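Tray service in the small dining room: layout and handling notes

The place layout for single-tray meals at Sellbridge has been revised. The old arrangement put the tray in the middle of the table with the plate already on it, which left little room for cutlery and made the tray heavy on one side when lifted. From May, the plate and the tray start from separate positions, and the tray is loaded at the table.

The revised layout applies to the small dining room only. The main hall keeps its counter service.
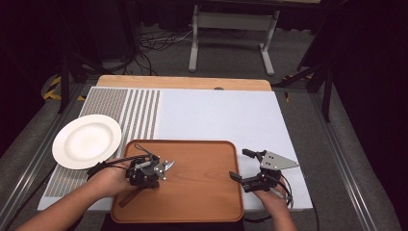 Text: Service Desk, Sellbridge
Role: Table settings and equipment

The starting position is simple. The plate goes at the left, toward the far side. The tray goes at the near edge, a little left of center, with its long side free of the plate rim. The right half of the surface is kept clear for the glass and the napkin, which are brought out last.

The near side of the tray may project past the front of the white surface. A small overhang gives the fingers something to grip from below and saves tipping the tray to get hold of it. Keep the overhang to 4 cm or less. Beyond that, a loaded tray can tip if someone leans on the front rim.

Tray type

We are staying with the reddish-brown Perklow tray for the time being. Its rim is low, so a plate can be brought in from the side without much lift. The flat base gives a wide plate room to sit level. The drawback is that a low rim stops very little: a spill of any size will go over it. Soup therefore continues to be served at the table and is never carried on this tray.

The taller Raselus tray was tried for one week. It held spills better but did not stack with our existing stock, and the wide plates caught on the rim when set down at an angle. The trial trays have been returned.
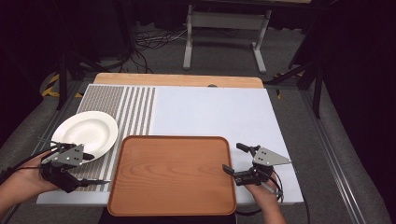
Plate at the left, tray overhanging the near edge, right side of the surface clear.

Moving the plate

Lift the plate by the rim with the left hand and bring it across low. Set the near side down first, then lower the far side. The shallow well holds sauces reasonably well if the plate stays level, but there is not much depth to spare. Fill to the inside of the well only and leave the rim dry.

The right hand steadies the tray at its right edge while the plate is coming in. Do not press down on the near rim, for the reason given above. Once the plate is on, slide the whole tray back until the overhang is gone, then add cutlery. Cutlery lies along the right side of the plate – handles toward the diner.

Striped textile

The gray and white striped piece stays under the plate position at the left. Its job is to mark the place and to keep the plate from scraping the surface. Straighten it before each setting, and check that no corner has folded under. It should never be pulled out from beneath a loaded plate.

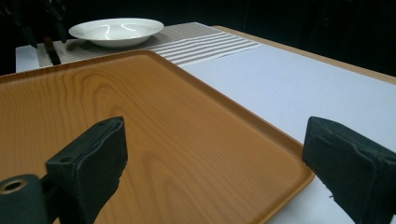
Crumbs collect where the textile meets the tray, and that line should be brushed before the surface is wiped. Use a damp cloth on the white area and a dry one on the tray. Trays are not to be soaked. Wash by hand, dry at once, and leave them on edge in the rack for 30 minutes before stacking. Stacks are limited to 6 trays, as taller ones lean and mark the rims.

The last stock check gave 206 trays in usable condition. Any tray with a split rim or a lifted finish should go to the Tahiri shelf by the back door, with a paper tag stating the fault. Replacements are drawn from the same shelf on Sunday, after the evening service.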